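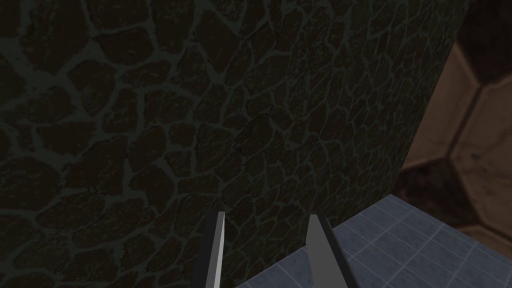

Ovwood Community Board > Local News > Roads and Crime

Thread: Police stop on Cutley Road, anyone know more?

cutleybiker
Coming home on the A road side last night, two police cars had a silver hatchback pulled over by the bus shelter on Cutley Road. Bloke out on the pavement blowing into the thing. Anyone know if its anything to do with the speeding lot or just a one off?

ko_hill
Heard he was doing 68 in the 30. No idea if true. Neighbour's lad said it.

marrowman
68 on Cutley Road? Past the bend? Don't believe it. You'd be in the hedge.

ko_hill
Only passing on what I was told.

tinlid
Not the bend, the straight bit before. Easily done if you come off the Ko roundabout and dont lift. Heard something go past ours at silly speed about ten minutes before the blue lights. Might not be same car. 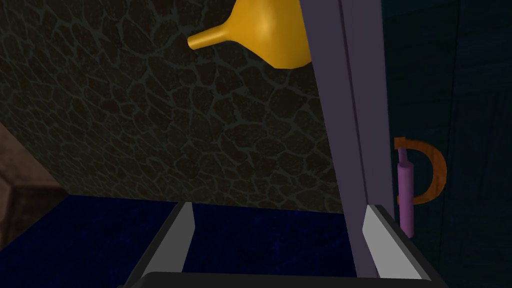
Ellen
Forum Moderator, Roads and Crime
Posted 07/04/2020

Few things before this goes the way the March one went. No names. No reg numbers. No "it was him from the garage". If somebody has been charged it'll come out in court and you can post the link then. Until then he was stopped, thats all we know. Have removed 2 posts already.

If you saw the driving and not just the stop, ring 101 and say so. Posting it on here doesn't count as reporting it.

cutleybiker
Fair enough. Didn't mean to start anything.

marrowman
Which posts went? Mine was only a question.

Ellen
Yours had half a number plate in it.

marrowman
Half!

greengate
Am I the only one who thinks two cars for one breath test is overkill. We had the shed done over in March and got a crime number and a leaflet. No visit. Now there's a pair of them sat at the bus shelter.

tinlid
Different job though isnt it. A shed is a shed. Somebody doing that speed past the crossing could kill a kid.

greengate
Had over four hundred quids worth of tools in it. Not saying ignore drink drivers, saying come out for both.

ko_hill
Second car was probably just passing and stopped to help. They do that.

greengate
Probably. Still no visit.

pennywhistle
We don't know he was drunk. Everyone gets breathalysed if they're stopped for a moving offence, or can be. My brother in law was, stone cold sober, brake light out. Sent on his way in five mins.

cutleybiker
This one wasn't sent on his way. Went off in the back of the car and the hatchback was still there this morning, gone by dinner.

pennywhistle
OK well that does sound worse. Could be no insurance though.

marrowman
What we need is the camera back on the straight. They took the old one out and said they'd review it. When?

tinlid
Cameras just make people brake then floor it. Bumps.

marrowman
Bumps on a bus route, good luck. And the ambulance goes that way.

tinlid
Cushions then, the ones buses go over. They've got them in Ko.

greengate
And everyone in Ko moans about them.

Ellen
Camera and bumps talk to the Cutley Road traffic thread please, its pinned. Leaving this open in case there's a court date. Greengate, ring them again with the crime number and ask whos got it, worked for us.

greengate
Will do. Ta.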